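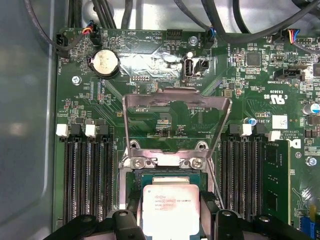 *Xeon E5-1630V3 in its socket, load plate up.*

September 8, 2020

Phone stuff today, nearly all of it. The Stallance finally picked up the new firmware overnight (I'd left it on the charger with auto-update on, mostly to see if it would go through with it, and it did!). The changelog is four lines long and as vague as ever. "Improved notification behavior" is the one I care about, given how much of May I spent complaining about late notifications on this exact phone.

Same setup as before so the numbers can sit next to the old ones: Arriaga sends a push every so often from the test account, 200 in total, and the phone sits on the shelf with the screen off. Wi-Fi only, SIM out. I count anything over a minute as late. On the old firmware we got 6 late ones with battery saver off, and with battery saver on it was so bad that I gave up on the idea of "late" and just wrote down which ones showed up at all.

With the new firmware and battery saver off, everything arrived on time. Great start, and I may have said so too loudly. 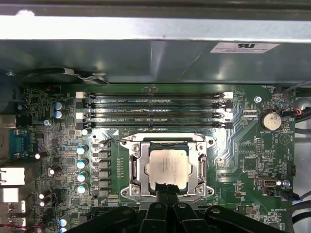 Then I turned battery saver on and ran it again. 99 of the 200 came in late, most of them in clumps. You get silence, then a whole pile of buzzing, then silence again. It looks to me like the phone is holding pushes until its next wake-up and letting them all go at once, and the old firmware did something like that too, only it also dropped a bunch. This time nothing was dropped. So it's better, but I wouldn't want to rely on it for a message from my kid's school.

Haiyan thinks the clumps line up with the weather widget refreshing. I pulled the widget off the home screen and the clumps got further apart, so there may be something in that, but I only let it go for a short stretch and I don't trust it yet. Will do a full run without the widget tomorrow.

Things I changed along the way, so I don't forget:

- Kenen launcher removed, back to the stock one. It was asking for battery permissions again after the update and I didn't want that in the mix.
- Adaptive brightness off (it turned itself back on with the update, grr).
- Arriaga set to "unrestricted" in the app battery page. The update had put it back to the default. **Check this first next time!** My first run of the morning was with it on default and I've thrown that one out.
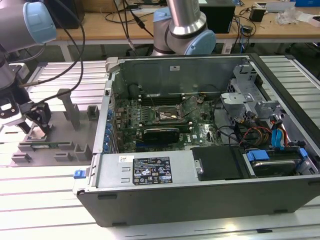 Charging next. I used the Zarkthorpe charger and the short cable, same as always. The changelog says nothing about charging, but the phone feels cooler in the hand on the last stretch and it takes longer to go from nearly full to full. I ran it down and charged it back up with the meter inline, and the current starts tapering earlier than it used to. I like that, personally – the old behavior got the phone pretty toasty under a pillow case or in a jacket. Someone who only looks at time-to-full is going to call it a step backward.

Huiling asked if it could be the battery aging and not the firmware. Fair question. We still have the second Stallance on the old build with auto-update off, so she's going to charge that one with the same charger and cable and we'll compare. Please, please don't let it update. I put tape over the charging port with NO UPDATE written on it, which you'll obviously have to peel off to charge it, so put it back after.
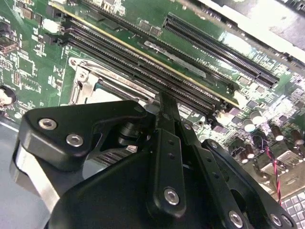

Storage: the update ate almost 400 MB more than the download size it showed, and clearing the cache didn't give any of it back. I restarted twice. No change. Not a big deal on this model but it would hurt on the smallest one.

One odd thing I can't repeat. When I plugged in the headphones the first time after the update, the volume jumped to max. It hasn't done it since, with either pair, and I tried before and after a restart. Writing it down in case someone else sees it.

For tomorrow:

- Full battery saver run, no weather widget
- Huiling's charge on the old build
- Put Kenen back on and see if the late count moves
- Ask Haiyan for the May log, my copy is missing the last page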